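Suche Modelle, Datensätze, Projekte
Anmelden

# ullholm-reihe: Datenkarte

Januar - Karla Alvarado

Wir verwenden Cookies, um die Nutzung dieser Seite auszuwerten. Auswahl speichern

## Kurzbeschreibung

ullholm-reihe enthält 578 teleoperierte Episoden, in denen ein einzelner Roboterarm mit Greifer längliche Blöcke in einer Metallwanne zu einer Reihe legt. Aufgezeichnet wurde im Labor Ullholm, die Fernsteuerung lief über das Bediengerät Vovmont. Der Datensatz ist für Imitationslernen gedacht, vor allem für Verfahren, die aus Kamerabild und Gelenkstellung direkt Greiferbewegungen vorhersagen.

## Aufgabe

Zu Beginn einer Episode liegen die Blöcke verstreut auf dem Wannenboden. Die bedienende Person legt sie nacheinander Stirnseite an Stirnseite entlang der vorderen Wand ab. Die Reihenfolge der Farben ist nicht vorgegeben. Umgreifen und Nachschieben mit geschlossenem Greifer sind erlaubt und in den Daten häufig.

Eine Episode endet, wenn die bedienende Person das Fußpedal drückt. Abgebrochene Versuche wurden nicht gelöscht. Sie tragen das Feld `abbruch: true` und sollten für reines Behavior Cloning herausgefiltert werden. 37 Episoden sind so markiert.

## Aufnahme

- Bildquelle: feste Kamera am Arbeitsplatz, keine Kamera am Handgelenk
- Steuerung: kartesisch, relativ zur Greiferspitze
- Greiferbefehl: kontinuierlich, 0 = offen, 1 = geschlossen
- Zeitstempel: Rechneruhr, Bild und Zustand getrennt protokolliert
- Bedienung: 5 Personen, Kennung im Feld `operator`

Die Bedienenden sahen den Arbeitsplatz direkt, nicht über einen Bildschirm. Das erklärt einige Greifbewegungen, die aus dem Kamerabild allein schlecht nachvollziehbar sind - etwa wenn der Arm den Zielblock verdeckt. Wer ein rein bildbasiertes Modell trainiert, sollte mindestens einen kurzen Zustandsverlauf mitgeben.

## Verzeichnisstruktur

```
ullholm-reihe/
 train/
 val/
 meta/episoden.jsonl
 meta/kalibrierung.yaml
```

Jede Episode liegt in einem eigenen Ordner mit `bild/`, `zustand.npy` und `aktion.npy`. Die Validierungsmenge umfasst 33 Episoden und enthält keine Abbrüche. Zum Einlesen dient das Paket `erkomach`; ältere Versionen kennen das Feld `abbruch` nicht und überspringen es ohne Warnung.

## Bekannte Einschränkungen

Die Wanne reflektiert. Segmentierung nach Helligkeit ist deshalb unzuverlässig, Farbschwellen funktionieren für die rotbraunen Blöcke besser als für die dunkelgrünen. Kraftwerte fehlen vollständig. Kontakt mit dem Wannenboden lässt sich nur indirekt aus der Abweichung zwischen Soll- und Istposition ableiten.

Die Kalibrierung gilt für den gesamten Datensatz. Kleine Verschiebungen der Wanne zwischen den Sitzungen wurden nicht nachgemessen.

## Zwischenzustand einer Episode

Drei Blöcke in der Reihe, zwei noch lose, Greifer über dem rechten Ende der Wanne:

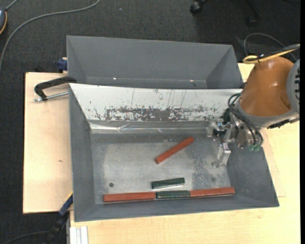

Kann man die Aktionen als absolute Zielposen verwenden?

Dafür müssen die relativen Befehle erst mit der gemessenen Greiferpose verrechnet werden; das Skript `zu_absolut.py` in `erkomach` schreibt das Ergebnis in eine zusätzliche Datei `aktion_abs.npy` und lässt die Originaldaten unverändert.

## Verwandte Daten

Der Datensatz `villanueva` nutzt dasselbe Bediengerät, aber eine andere Aufgabe (Einstecken). Die Aktionsformate sind identisch, die Kalibrierdateien nicht austauschbar.

## Kontakt

Fehler in einzelnen Episoden bitte mit Episodennummer als Issue melden. Ansprechpartnerin für Format und Kalibrierung ist Karla Alvarado.

Newsletter abonnieren - E-Mail-Adresse eingeben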